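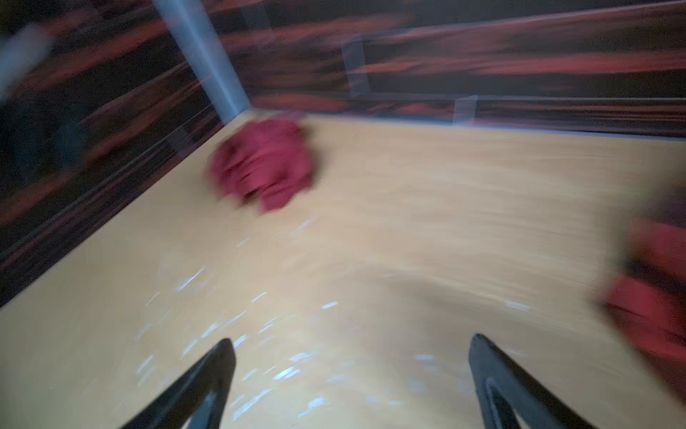 Workshop tips: When a cloth-folding arm lets go, grabs wrong or won't stop

A small tabletop arm can fold rags, napkins and dish towels well enough to be useful, and it can also pinch a finger or pull a shop light off its hook. These notes come from a bad afternoon in March, when our arm closed on a cloth, missed the release and kept swinging with the cloth still in its fingers. The cloth caught a clamp lamp and brought it down on the bench. No one was hurt. The bulb was lost and so was the rest of the day.

Our arm is a Voten with a two-finger gripper. Most of this applies to any arm of that size.

Stop it first

Hit the stop button before you reach for anything. Don't try to pull the cloth free while the arm has power. A stalled finger motor is still pushing, and when the cloth gives way the fingers snap shut.

Keep the stop button on the side of the bench where you stand. Ours was behind the arm, and I had to lean across its path to get to it. It is now screwed to the front rail.

After the stop, wait for the arm to settle. Some arms sag when power is cut. Put a folded blanket or a block of foam under the wrist if yours does.

Freeing a stuck cloth

1. Turn off the main switch and unplug the supply.
2. Open the fingers by hand, using the release screw if there is one. Don't pry with a screwdriver.
3. Slide the cloth out sideways, along the finger. Pulling straight down drags threads into the joint.
4. Look in any slots or grooves for lint. Tweezers and a dry toothbrush will get most of it.
5. Move each finger through its full travel before you plug in again.

In our case there was a plug of red lint packed into the finger joint. The fingers could close but could not open past halfway, and the program took no notice. It sent the open command, waited its 7 seconds and went on to the next move.

Check that it let go

If your software lets you read the finger position, add a check after every release. Ghazal Akbari wrote ours. If the fingers are not open far enough, the arm holds still and beeps. She tested it over 104 folds with a wad of tape stuck in the joint for some of them, and it stopped each time the tape was in.

If you can't read the position, slow the move that follows a release. You will have more time to get to the button.

Glare and loose cloth

Bare bulbs over a varnished bench can throw bright spots that a camera may take for the edge of something. Move the lamp to one side or tape a sheet of baking parchment over the shade of an LED lamp. Don't do this with a hot bulb.

Keep spare rags out of reach of the arm. A second cloth of nearly the same color is the easiest way to get a wrong grab. Loose sleeves, apron strings and hair count as cloth too.

Blurry pictures from a wrist camera usually mean the arm was moving when the picture was taken. Add a short pause before each one. If they stay blurry with the arm at rest, wipe the lens and check that the camera mount is tight.

Cleaning schedule

Brush the fingers after every session with cotton or terry. Microfiber sheds less, so once a week is enough for that. Check the finger pads for shiny patches at the same time and replace them in pairs.

Write down each fault with the date and the last move the arm made. Our sheet is taped inside the cupboard door. The last line reads: 2018-06-07, left finger slow to open, lint in joint, cleaned, OK.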